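4.2 Grasp planning in Stomar

So we gave the planner its own little loop, and I'm really happy with how it came out! Every 19 ms Stomar picks a fresh set of fingertip targets, Hudau checks them for collisions (links against links, links against the object), and only then do the joints get a command. Obsa Fikre wrote the rim sampler, which draws 329 candidate contacts per object. We render everything with busy backgrounds and hard shadows, as in Figure 3.
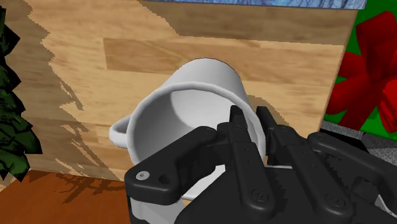
Vol. 19, p. 900

Figure 3. Simulated hand with its fingers over the rim of a white mug, plant shadow across the wood behind.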